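Bench arm tips: keeping the table in order

If you run a small robot arm on a home or shared workshop bench, most of the trouble comes from the table around it. These are the rules we use at Dulladance, written up by Zsolt Mészáros and checked each November.

Mark the reach. Run the arm slowly to full stretch in every direction and put tape 50 mm outside that line. Mugs, phones and elbows stay behind the tape whenever the power is on.

Keep the stop button on your side of the table. If you have to lean past the arm to hit it, move it. 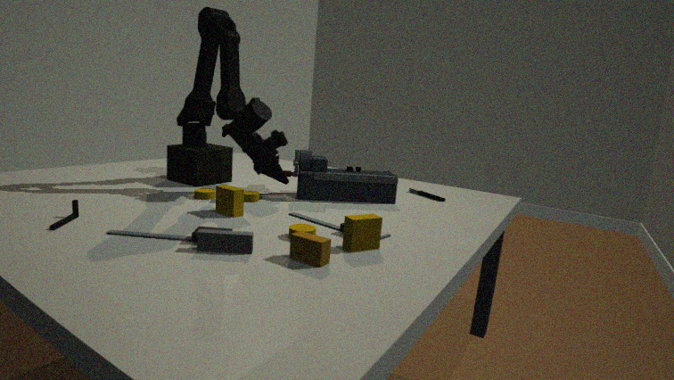
Lay out parts before you switch on. Leave a gap between pieces wide enough for the open fingers, and check the path from each piece to the fixture. Long, thin parts need the most care. A rod lying behind and partly under a block, like the one by the big yellow cube, should be pulled clear first – otherwise the block may tip when the rod is lifted. Hand tools such as the hex key at the far left go back on the rack before a run.

Set speed low for any new layout. We cap first runs at 50 mm per second and go up to 300 after 4 clean cycles.

Check the base bolts weekly. Power off first, then try each one by hand with a key.

Write down every change to the program, with your initials. Máté Jakab keeps the log in the top drawer.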